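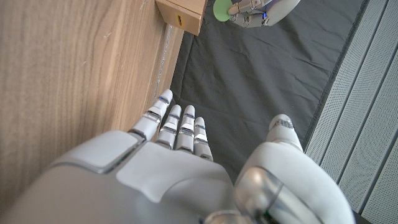
Dunkelgraue Stoffmatte neben der Holzfläche

Canach, 4. Juli 2022
Ich überlege, ob ich die Matte von Garkordale noch mal kaufe, diesmal fürs Nähzimmer. Laut Händler rutschfest und »für jedes Holz geeignet«. Das glaube ich erst, wenn es mir jemand mit eigenem Möbel bestätigt. Erfahrungen?

Dinsa
Auf welchem Holz denn? Bei geöltem wäre ich vorsichtig. Meine lag bis Juni auf Eiche, danach war ein Rand zu sehen.

Nosusix
Ein Rand nach ein paar Monaten ist Licht und kein Mattenschaden. Das Holz drumherum dunkelt nach, fertig. Die Kratzer auf dem Foto stören mich mehr.

Canach
Die sind schwach und stammen vom Umzug. Damit hat die Matte nichts zu tun.

Dinsa
@Nosusix Meiner ließ sich teilweise wegwischen – erklär mir das mal mit Licht.

Nosusix
Dann war es Öl. Auch nicht die Matte.

Selina Kuster
Ich habe zwei davon, eine im Flur, eine unter der Nähmaschine. Dunkler Stoff zeigt jede Fluse, das steht natürlich in keiner Werbung. Und »100 Prozent rutschfest« würde ich streichen, auf lackiertem Holz wandert sie. Ich habe Filz druntergelegt, seitdem geht es.

Canach
Flusen sind beim Nähen ein Argument. Gibt es die auch in Hell?

Dinsa
Gab es mal. Ob noch, müsstest du beim Händler fragen.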